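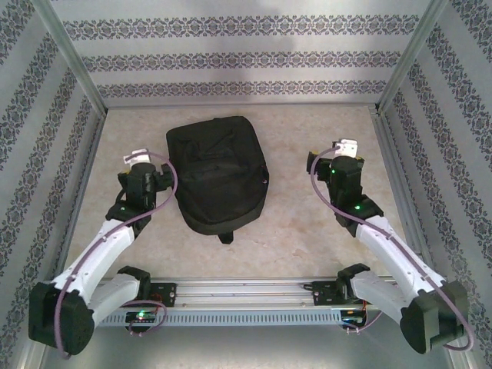

By Aurora Bastos
December

Most backpacks that come into the Rerau repair shop have one thing wrong with them, and it is usually the zip. The owner has noticed because the bag no longer shuts, and has carried it in over one shoulder with a jumper poking out of the top. What the owner has rarely done is lay the bag down flat and look at it. A plain black backpack shows very little when it is hanging from a hook, but put it on its back on a hard surface and the fabric starts to give things away: a panel that has creased into raised folds, a lower half that bulges outward, a short strap sticking out from the rounded end, a pale mark by a small zip on the side. None of these need be a fault. They are simply the places where a repairer begins.

Essam Alaoui has been mending bags at Rerau for ten years, and before that he stitched awnings. He works standing up, at a bench that comes to just below his elbows, and the first thing he does with any backpack is empty it. He does this in front of the customer. Every pocket is opened, including the ones people have forgotten, and the contents go into a tray. Coins, pen lids, bus tickets, a great deal of sand. "People say it's empty," he says. "They mean the big part is empty."

Once the bag has nothing in it he presses it flat with both palms and runs a thumb along each seam. He is feeling for a place where the stitching gives a little. On a dark bag this is quicker than looking, because black thread on black cloth hides a broken stitch very well. He marks what he finds with tailor's chalk and then turns the bag inside out to see the same seam from the other side.

The shop charges by the job and keeps its prices on a board by the door. A new slider on an existing zip is the cheapest repair and also the most common. Alaoui reckons that a zip which splits open behind the slider hardly ever needs replacing. The teeth are sound, but the slider has worn and spread, so that it no longer presses the two sides together. Sometimes a careful squeeze with pliers will bring it back for a few months. He will do that for nothing if the customer is going on holiday the next morning, but he tells them to come back.

Straps are a different matter. The join where a shoulder strap meets the top of the bag carries most of the load, and a tear there tends to take some of the cloth with it. Sewing the strap back into the same torn edge will hold for a week or two. The proper repair means opening the lining, putting a patch of strong webbing behind the tear and stitching through everything in a box with a cross inside it. It takes him most of an hour and he does not like being talked to during it.

**A ledger of bags**

Amparo Huaranga runs the front of the shop and writes up every item in a ruled ledger. She took the job on when the old computer gave out, and when a new one arrived she carried on with the ledger. At the end of November the entries stood at 3,340. The figure covers everything with a handle or a strap, so there are satchels and tool rolls in it as well as one cello case, but she says that backpacks fill most of the pages.

Her notes are short. "Black, no name, left strap." "Black, no name, zip." She started tying a numbered card tag to each bag after two customers went home with each other's. Both bags were black and both had been in for a new slider. One owner noticed at the bus stop. The other noticed the following day, when he reached for his glasses case.

She has a view on colour, which is that people should buy a bag in something other than black, and she accepts that they will not. Black hides dirt and goes with a work coat. It also makes the inside of the bag hard to see into, and she would like manufacturers to use a pale lining more often. Alaoui sometimes fits one, in a cream cotton, for customers who ask. Six people asked this year.

**Washing**

The question that comes up most at the counter is whether a backpack can go in the washing machine. Huaranga's answer is that it depends on the back panel. If there is a stiff board sewn inside it, the bag should be washed by hand, in a bath or a large sink, with lukewarm water and a small amount of ordinary soap. Soft bags without a board will usually stand a cool wash inside an old pillowcase, with the zips closed. Fabric softener is a bad idea on any bag with a coating inside, as it can leave the coating sticky.

Drying matters more than people expect. A bag dried lying down keeps water in its lower corners, and the padding in the straps can take two days to dry through. Hang it upside down with every pocket open, away from a radiator. If the coating has already begun to flake and leaves grey crumbs on your books, no wash will mend that. It can be brushed out, and the bag can still be used, but it will let in rain.

**When it isn't worth it**

Bahman Tabrizi teaches an evening class in bag repair at Henao, the adult education centre on the other side of the river, and he is the person Alaoui sends people to when they would like to do the work themselves. His beginners start on straps and webbing and leave zips until later in the term. He brings in a box of scrapped backpacks for them to practise on and makes them unpick one completely before they are allowed to sew anything.

"Once you have taken one to pieces you know where the cheap ones are cheap," he says. It is mostly the seam allowance. On a good bag there is a finger's width of cloth beyond the stitching, bound with tape. On a poor one there is hardly any, and the edge frays until the stitches have nothing to hold. A bag in that state can be mended in one place and will go in another by spring.

Tabrizi tells his students to check the base before anything else. If the base is worn through and the side seams are fraying, he would keep the buckles, the sliders and the webbing and let the rest go. If the base is sound, nearly everything above it can be put right. Alaoui says much the same, though he will go further for a bag that somebody is fond of. He has one on the shelf at the moment with its third set of straps. It is due for collection before the holidays, and the owner has asked him to leave the ink stain where it is.

Rerau is open until six in the evening and takes in repairs until half past five. The spring class at Henao has places left.

Related
The long life of a canvas tool roll
How to re-wax a jacket at home
Teófilo Valderrama on forty winters of boot soles
Choosing thread: what the numbers mean

Contact the editors | © Zurnis Magazine | Back to top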